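The bus to Savley was late again, so Reinaldo Cordeiro did what he did most evenings when something was late. He got out the paper cups.

His sister had bought too many for the wedding in February, the ones with the green leaves on them. He put them on the striped cloth and began.

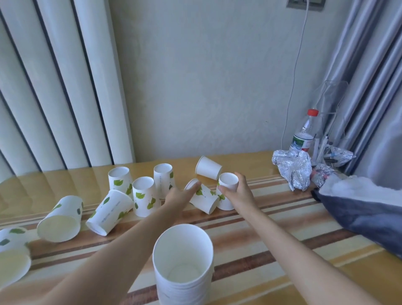
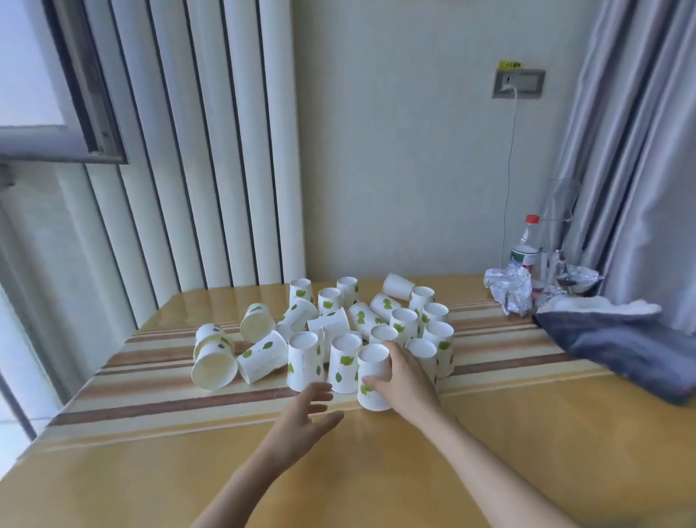
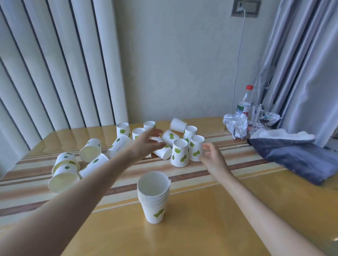 "You'll wear them out," his mother called from the hall.

"They're cups."

"Somebody has to drink from them."

He pushed one cup into another and pressed until it stopped. Stusow was 47 miles off, and the bus had to come through there first. If the driver had let his brother on, they would both be at the door by nine. If he hadn't — well, there was always the morning bus.

The phone rang. His mother got to it before he could stand up.

"Yes," she said. "Yes, he's here. He's doing the cups."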